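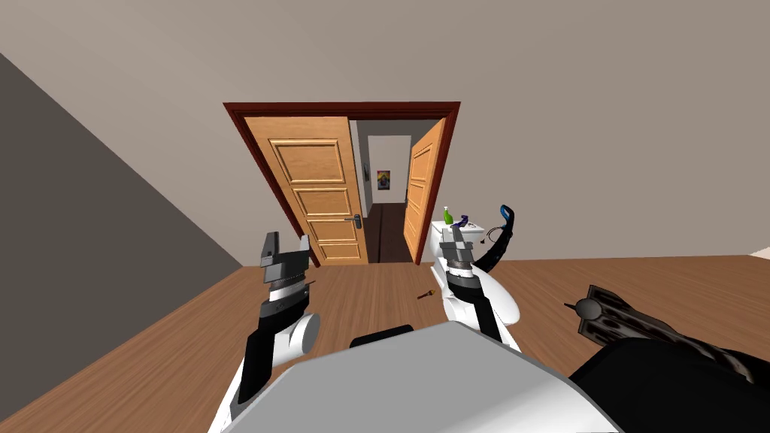

Vasylyna Pavliuk wrote in to say her door still swung open by itself after she'd done everything in the last version of this guide, and could I please put the hinge bit before the latch bit. Fair point! So I've swapped them round.

Section 3: Stopping a door that drifts or sticks

You'll need a screwdriver, a pencil, a candle stub and the little packet of card shims that comes in the Skimton hinge kit.

1. Open the door halfway and let go. Watch which way it wanders.

2. Tighten every hinge screw by hand. I once spent a whole April weekend planing a door at my mum's in Fladcombe when all it wanted was this (she still brings it up).

3. If it drifts, wedge the door underneath, undo the bottom hinge on the frame side and slip a shim behind it. You can stack up to 3. Screw it back and try step 1 again.

Caution: never take both hinges off at once on your own. Doors are heavier than they look!

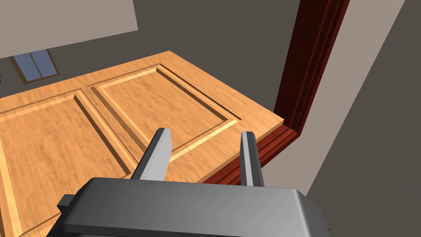 4. If it sticks instead, close it slowly and pencil a mark wherever it rubs. Run the candle along the mark and leave it a day before you reach for the sandpaper.

5. Now the latch. Loosen the plate, nudge it towards the rub mark by 2 mm, and tighten it up again.

Note: painted doors swell in damp weather, so I'd leave any sanding for a dry spell.

Rattles are in Section 4.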